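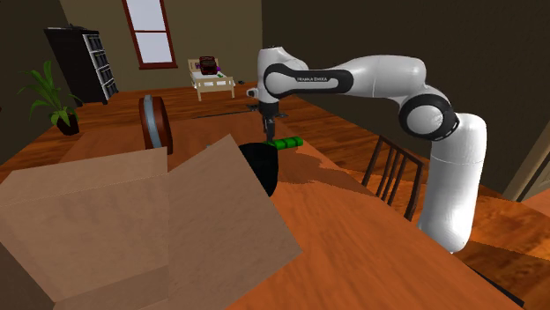

Brenoner Tabletop Simulation Kit: A Review After One Term of Use

The Brenoner kit is a software package for rehearsing robot arm tasks before they are attempted on hardware. It is supplied by Emedeo under an annual licence and comprises a physics engine, a library of furnished rooms, a catalogue of household objects and a scripting layer for defining tasks. I have used it since June in my capacity as an instructor in applied automation, and I set out my findings on this blog for colleagues who may be considering a purchase for their own programmes.

The rendered view at the head of this post shows a white arm working over a long wooden table, its gripper lowered to a bright green cylinder. A large cardboard box with raised flaps occupies the foreground. Scenes of this type are the kit's principal strength. The rooms are furnished to the walls, and a task may therefore be rehearsed against the kind of clutter that a bare grey test environment does not provide. In this room there is a potted plant, a bookcase and a small bed behind the work area, and one of the box flaps partly conceals a black object on the tabletop. Students who had written their detection routines against plain backgrounds found that they were required to revise them.

Installation

Installation was completed in 2 days, the greater part of which was spent on licence registration. The installer requires administrator rights on every workstation and does not support deployment from a central server. My colleague Zane Lūse prepared a short set of instructions for our laboratory, and these have since been adopted in preference to the supplied manual. Emedeo has advised that central deployment is under consideration. No date has been given.

Object catalogue

The catalogue contains 2744 items, each with a mass, a friction value and a collision shape. Rigid items behave credibly. Thin folded items are less satisfactory: on 3 occasions a gripper passed through a box flap without registering contact, and the fault could be reproduced only by restoring the same random seed. I would advise any prospective user to inspect the collision shapes of cartons and trays individually. The search function is adequate when the exact name of an item is known, and poor otherwise. Items may be sorted by mass but, regrettably, not by colour.

Grasping and motion

Planned motions are smooth and the joint limits are respected. Cylinders lying on their sides remain a demanding case, as they do in practice, and the default grip force should be lowered for them. The relevant setting is located under Contact, Advanced, and is not mentioned in the manual. The shadows are soft and plausible, and may be switched off to improve rendering speed on older machines.

Support

Enquiries are handled by Gintarė Rebane at Emedeo, whose replies were prompt and technically sound. A corrected scene file was provided for one of our reported faults. The remaining faults are recorded as open.

Cost and alternatives

We purchased 9 seats at the educational rate. For comparison, I also examined Gakonside, which offers fewer rooms and a considerably better scripting editor. Institutions whose students have limited programming experience may find it the more suitable product. Where visual variety is the priority, I recommend Brenoner, subject to the reservations above. Our licence has been renewed for the coming year.

Enquiries regarding our laboratory configuration may be left in the comments. I am unable to distribute the scene files themselves, which remain covered by the licence agreement.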